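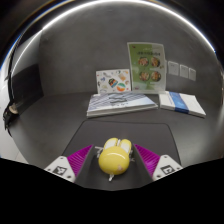 Teaching by Hand

At Skatier's workshop in Graltisbridge, a yellow computer mouse gets picked up and put down for most of the morning. Desta Adugna holds the gripper himself. It has two ribbed purple fingers, and a camera that records what they reach for.

Each pickup is one example. Adugna aims for 290 in a shift, then hands the tool to Tsehay Lencho, who works until evening. The recordings train a system that will later move a robot arm through the same kind of task.

"If I do it the same way every time, it learns one way," Adugna says. So he changes the angle, the speed and the spot on the mouse pad. The papers at the back of the table get moved too.

Lencho does the checking. She drops any recording where the fingers leave the view or a marker on the side plates can't be tracked. In June she threw out 43 from a single shift - most of them her own.

Small, rounded objects are slow work. A good grip on a mouse takes practice, and new staff spend 2 days on blocks before they try one. The next set is kitchen items, starting with cups.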